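Pomside student robot club opens its pick-and-place season, and I'd love for you to come watch

POMSIDE, 2020-02-04

Hi all, Annag Baxter here. I coach the student robot club at Pomside, and the school asked me to write up our news for the papers. I've never written a press release before, so you're getting it the way I'd tell it to you over the fence!

The big news is that our team is going to the Ukell Challenge this spring. It's a pick-and-place contest: you set ordinary stuff on a table, and your robot arm has to pick up each item and put it where it belongs. We're one of 136 school teams signed up, and for a club that only got going in December I think that's pretty great.

Our kids decided early on that they didn't want to practice with wooden blocks. Blocks are easy, they have nice flat sides and they hold still. So we've been working with the kind of thing you'd find in a backpack or a kitchen drawer, and a lot of it comes in plastic. Snack packages are the ones that get everybody groaning. They're shiny, they wrinkle, and the glare off the tabletop doesn't help a bit. 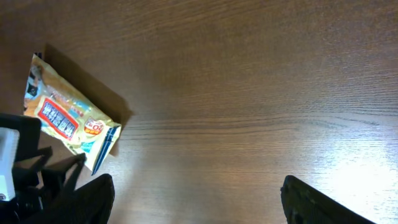 The arm itself was put together from a Fevico kit, and the students wrote most of the control code on their own (I helped with the wiring and with ordering the pizza). There's a small camera mounted down by the gripper, so the kids get to see the job from the robot's end of things. They save every practice run. At last check they had 4,000 of them on the club computer, and they argue over the bad ones like football coaches on a Monday—sorry, like coaches after any lost game.

What I like best is how they split up the work. One group drives the arm, one group sorts the recordings, and one group keeps a notebook of how hard the fingers should squeeze. That notebook is up to 351 entries now and it has its own cover art. When the kids moved on to tissue packs they started a whole new section, and there was a long debate over whether to grab low or grab in the middle. I stayed out of it!

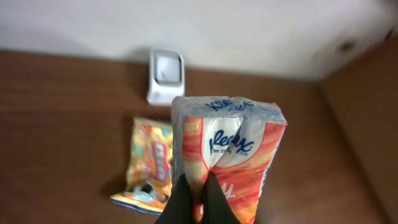
For the contest, each team gets a tray of mixed items it hasn't practiced with, plus a short setup period to look things over. After that it's hands off and the arm is on its own. Our students would like to get through a full tray without a drop. We'll see how that goes, but I'm telling everyone I meet to keep an eye on them.

We also owe a big thank-you to Aigner, the hardware store on the corner, which gave the club about 1,000 dollars toward spare parts and a second set of gripper fingers. The first set has had a hard life.

Reporters, parents and anyone else who's curious can come by during club hours and see a practice run. Students will be happy to talk about their code, probably for longer than you planned on. Please call the school office ahead of your visit so we can save you a chair.

Media contact: Annag Baxter, coach, Pomside Student Robot Club, care of the school office

Recent news
Robot club holds first meeting in December
Aigner lends a hand with spare parts
Ukell Challenge: how the scoring works
Sign-up sheet for spring clubs

Copyright Pomside Student Robot Club. All rights reserved. Contact us | Back to top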